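December, workshop notes, Irkside table

Two new page layouts tried tonight and I love them both! The torn-edge border finally works: tear towards you, ink the edge, then leave it alone (hard, I know).

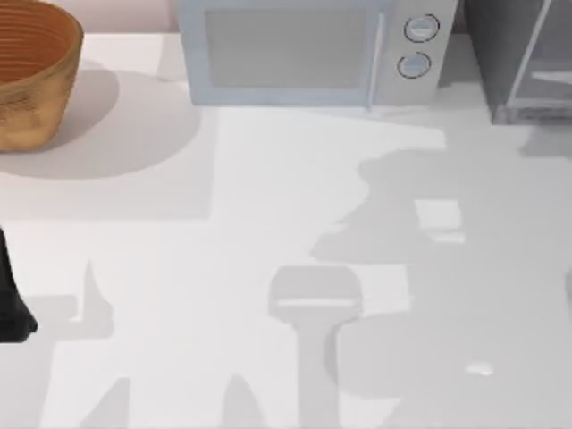 Bowl and microwave, back of the counter.

Glue test next. The dotted tape holds vellum beautifully and hardly shows under the journalling strip. Must try it on the Lalodstead holiday pages, with the green card.
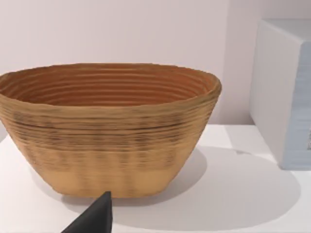

Katherine Rengifo reckons the vellum will ripple by spring unless it's only stuck at the corners. Trying corners on layout two.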